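Oiling a wooden worktop, how often?

Griltar
Ours went down in May and I've given it 2 coats of oil since. My sister says that's nowhere near enough. She does hers monthly!! Seems a lot of faff to me -- what does everyone else do?

Mindard
Monthly is overkill. I do mine when water stops beading. 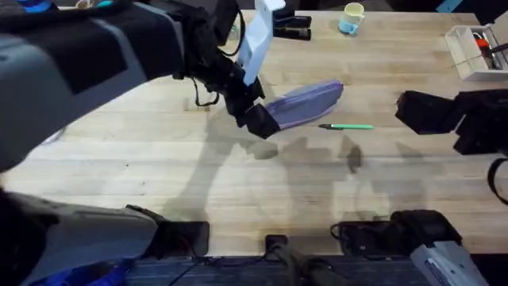
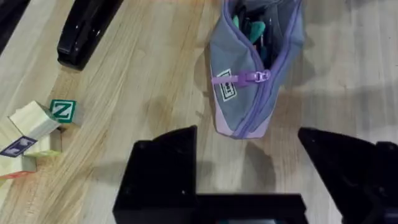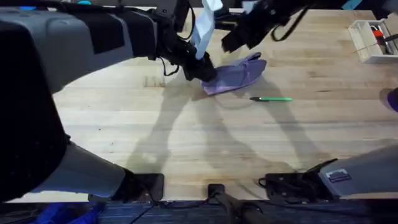 Sigrun Boström
Sorry, can't agree with waiting. By the time water stops beading you've left it too long, especially by the sink. Every six weeks, thin coat, wipe off.

Griltar
Six weeks, blimey. Does it matter which oil?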